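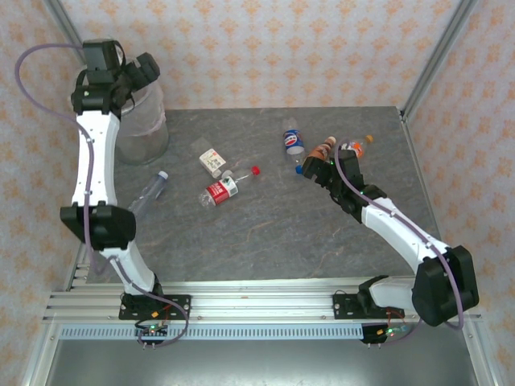
Two robot arms at a table of bottles. The right gripper is holding a small bottle by its neck, just under the blue cap.

How do you teach a robot to tidy up?

Reading time: 4 minutes
Last updated: June

You can pick up an empty bottle and put it in the bin without thinking about it. A robot arm can't do that until someone has shown it how. At the Meleck workshop in Coltport, that is Nayara Caldeira's job.

Nayara doesn't stand next to the robot and talk to it. She sits at a desk with a smaller pair of arms in front of her. When she bends the small left arm, the big left arm bends too. When she squeezes a handle, the big gripper closes. This is called remote control, or teleoperation if you want the long word. It means working something from a distance.

What the robot remembers

While Nayara moves the arms, a computer saves two kinds of information. The first is pictures from the cameras. The second is a list of numbers that say how far each joint has turned. A joint is a place where the arm bends, like your elbow or your wrist.

One go at the task, from start to finish, is called a demonstration. Each one at Meleck lasts 20 seconds or a bit more. For the bottle task, Nayara and her team recorded 558 of them.

Why so many?

Bottles are awkward. Some stand up and some lie on their sides. They can be fat or slim, brown or see-through, and a see-through bottle is hard for a camera to pick out. The bin is see-through as well.

If the robot only ever saw one bottle in one spot, it would learn to reach for that spot and nothing else. So the team moves things between goes. They swap bottles and turn them round. Sometimes they add something different, such as a small carton.

"I try to do it slowly and the same way each time," says Nayara. "If I wobble, the robot learns to wobble."

Letting go of the controls

Next, a computer program looks through all the demonstrations for patterns. It learns which movements go with which pictures. Then Nayara takes her hands away and the robot has a try by itself.

It makes mistakes – it might close its gripper too early, or drop a bottle beside the bin. Clotilde Picard writes down what went wrong, and the team records more demonstrations of the tricky part. After the first round of tests they added 166.

Try it at home

Ask a friend to shut their eyes. Put a plastic cup on the table and guide their hand to it, gently, by the wrist. Do it a few times, then let them try alone. Now move the cup and see what happens.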